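Tamdale trial: second progress report to the Skov fund
4/11/19 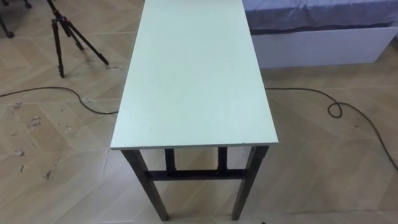 We said in the first report that the Lisel checklist would be in daily use by now. It is, in the sense that people fill it in. Whether it makes the work any safer I can't tell you yet, and I'd rather say so here than have you read it between the lines later.

The checklist has 70 items. It was written at Brestodden for a factory floor with fences and fixed lines, and it shows. A good part of it asks about guards and gates that a home setting will never have. The people who set up our sessions tick those as "not applicable" in one sweep, and after a week of that they start sweeping past the items that do apply. Cables across a walkway is item 41. Trip hazards from stands and tripods comes in at 58, long after anyone is paying attention.

What we did with the money this period

Preben Damgaard went through the signed sheets and compared them with his own visits. He turned up unannounced for 25 sessions. In 5 of them the sheet said all floor cables were taped or routed along a wall, and they were not. No one was hurt. I don't take much comfort from that, as a trial this size would be lucky to catch a rare accident at all.

He also found that the stop button test was signed for every session. He saw it done in most. The sheet has no place to write when the test was done, or by whom, so a signature tells us very little.

What we changed

There is now a short version on one page. It starts with the floor: cables, stands, and a clear way to the door. The stop button line asks for a time and initials. Table height and position are written down before the power goes on, and again if anyone moves the table. We kept the long version for the first setup at each new address, mostly at Brestodden's request. I don't think it earns its keep there either, but we have agreed to run both until December and compare.

What we did not do

The target of 1,000 logged hours has not been met and will not be met by the end of this period. Part of that is the time spent on paperwork. I would also question the target itself – hours logged is a measure of how long the machines were on, and it was never clear to me what rule we could write from it.

Requests

We ask to move the remaining training money into more unannounced visits. The training slides can wait. We would also like a straight answer on whether the fund needs the long checklist for its own records. If it does, please tell us which items.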